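Updated in January
By the Makokha Clinic Guides Desk

Section 4. Setting up a patient's daily dose calendar in Dondell

Welcome back! If you've come straight from Section 3, your clinic is registered and you've probably got a patient or two waiting, so let's get their calendars going. Set aside 30 minutes for the first one (you'll be much quicker after that, we promise).

1. Open the patient's record and choose New Calendar. Check the name and date of birth against the paper card before you type anything else.

2. Pick the treatment plan your clinician has written down. Most people starting on tablets for the first time will be on the 6-month plan, but please go by the card and never by habit.

3. Enter the patient's weight from today's visit. Dondell won't carry over an old one, and we like it that way.

Caution: If the weight has changed a good deal since the last visit, stop and speak to the clinician before saving.

4. Choose a reminder time that suits the patient's day. Somebody who leaves for the market at 5 a.m. won't thank you for a message at nine!

5. Press Save, then print the calendar and go through it together.

Note: Clinics in the Kikstead district share their records through Jilomier, so a new calendar may take until the next morning to show up at the other sites. 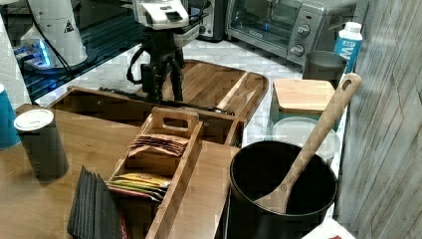
If it still hasn't appeared by noon, open the Sharing tab and press Send Again, once only, and then carry on to Section 5, where we set up missed-dose alerts.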